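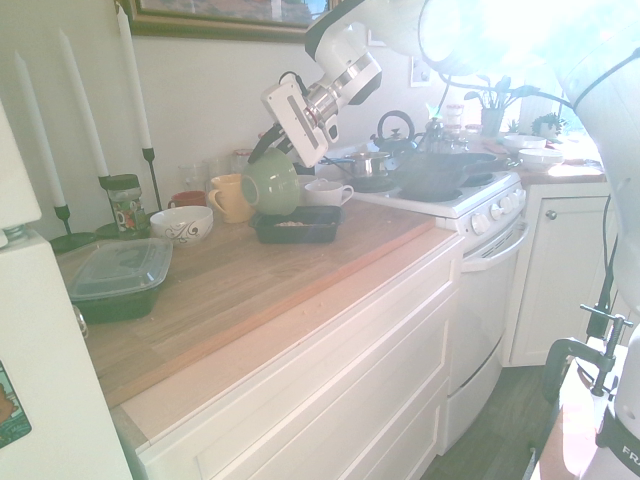

Does the Harnton kettle hold its set temperature well enough for green tea?
At the 170 °F setting it stays within 2 degrees for the full hold period, which is close enough for any green tea I brew.

The Harnton is a gooseneck electric kettle with a stainless body and a separate heating base. I bought it to replace a Ziveck that had begun shutting off before the boil. It has been in daily use since December, mostly for loose-leaf tea and occasionally for pour-over coffee.

Heating is slower than the Ziveck. A full fill takes noticeably longer to boil, and the last stretch is loud. The display tracks my probe thermometer closely above 150, less closely below it. The lowest setting, 136, read high on every test until the water had been stirred.

The spout pours a thin, steady stream with no dribble at the tip. The handle stays cool. The lid is a tight friction fit and needs two hands when the kettle is full. 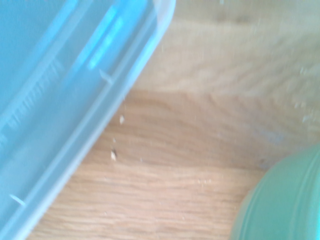 Scale is the main maintenance item. My tap water is hard, and a white film formed on the floor of the kettle within weeks. Citric acid removed it in one cycle. The manual asks for a rinse and one discarded boil afterward; I do two.

The hold function switches off after an hour and can't be extended. There is no memory for the last setting, so every session starts at 212. The older Tanguy model remembered it, and I miss that.

Recommended for tea. For fast boiling, look elsewhere.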